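**Mundelport, 8/8/26** – If you have a heap of dark winter clothes sitting at the end of a bed somewhere in your home, you are in very good company this month. The Gristen neighborhood association is running its summer Coat Week again, and people all over this end of Mundelport are pulling out the jackets they put away in May, giving them a good look, folding them, and deciding what stays and what goes into the donation bins on Durán Street.

It may seem like an odd job for the warmest part of the year, but that is rather the point. The association first tried it in October, when everyone had already grabbed a coat in a hurry and had no patience left for sorting. In August there's time to replace a zipper pull, sew on a button or air out something that has been in a bag too long, and the secondhand shop gets its stock priced and hung well before the first cold morning.

Last year the bins took in 2947 pieces of clothing, and 400 of those were coats and jackets, which was a lovely surprise to everybody involved (and a bit of a squeeze for the back room, which was never meant to hold that many sleeves). This time there are 40 bins, spread out so that most households in Gristen can walk to one with a bag over each arm, and they'll be emptied every evening for seven days.

The advice in the leaflet is pleasantly simple. Use the biggest flat surface you have, and for most of us that means the bed. Put a sheet or a quilt with some color in it underneath – black clothes on a black blanket are a misery to sort, and a cheerful print lets you see where one sleeve ends and the next one starts. Work from one pile to the other. Check every pocket. Close the zippers before folding, and keep a clothes brush handy for lint, especially on knits.

Quilted jackets get a little paragraph of their own, and quite right too, as they are the ones people tend to roll up and stuff in a corner. Lay the jacket out flat, straighten the sleeves, and fold them in one at a time without pressing hard on the stitching. Jackets that mix a quilted panel with a knit body want a loose fold and a spot near the top of the stack.

The pictures come from one Gristen bedroom with the sorting underway, dark clothes and red flowers all over the bed. 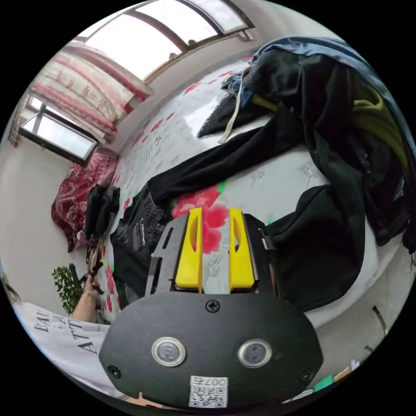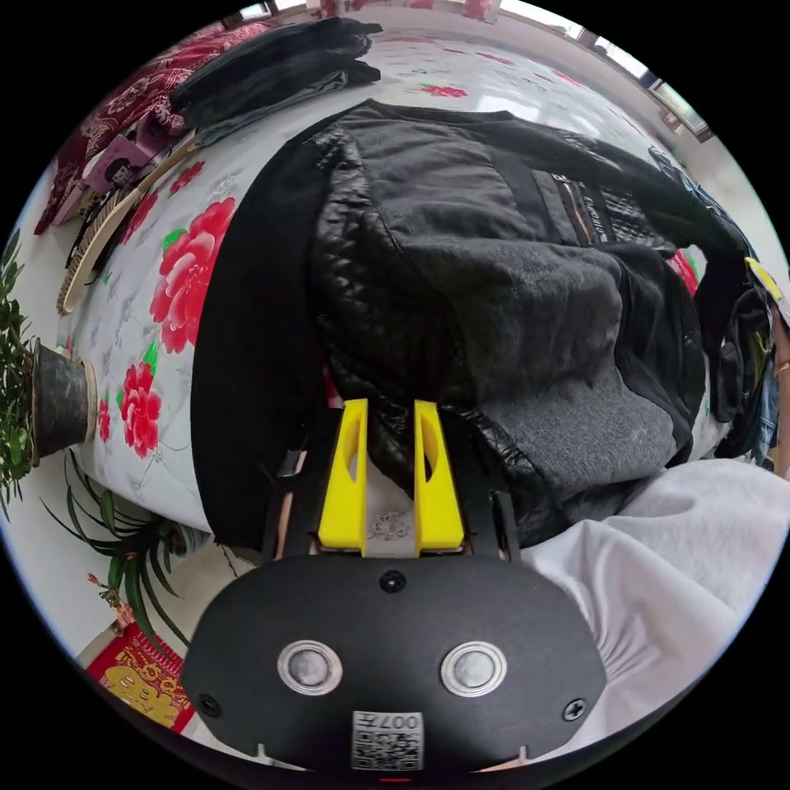
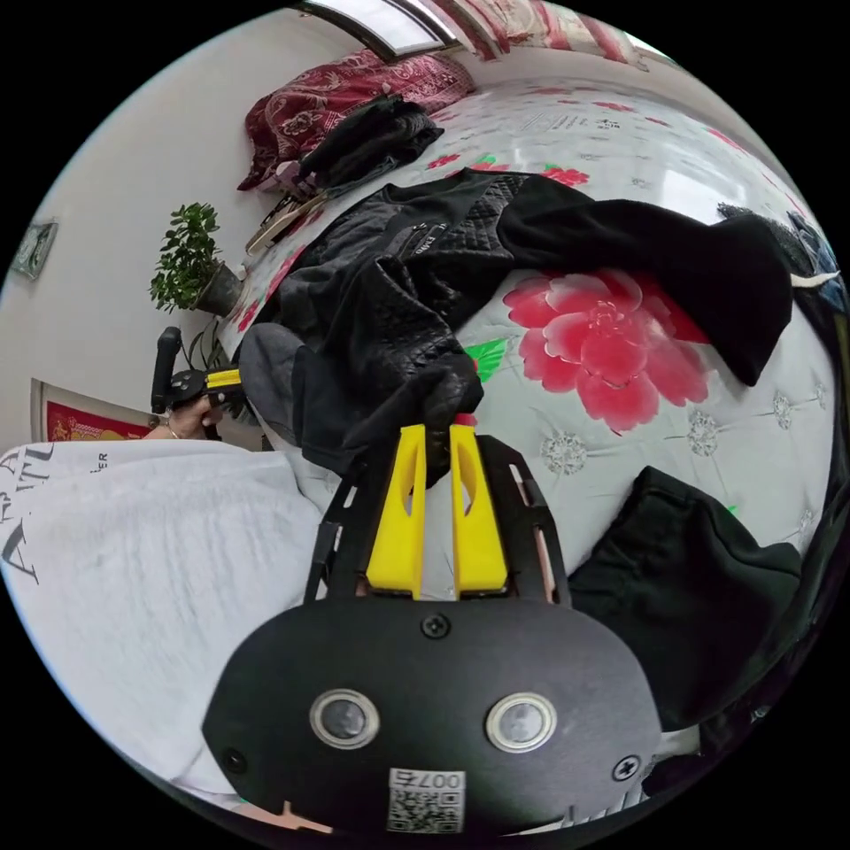
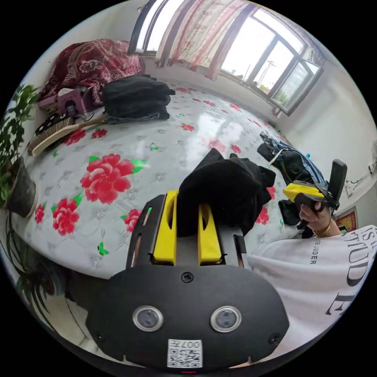

## Where to bring your things

Bins are out along Durán Street, at both ends of the market hall and by the Filtel laundromat, which has also offered the use of its folding tables in the mornings for anyone short on space at home. Clothes should be clean and bagged, with hats and scarves in a separate bag if you can manage it. Shoes are welcome as long as each pair is tied together.

Please hold on to anything that is badly torn. The association is planning a mending afternoon for the fall, and plenty of good wool can still be turned into patches, mittens and the odd draft stopper.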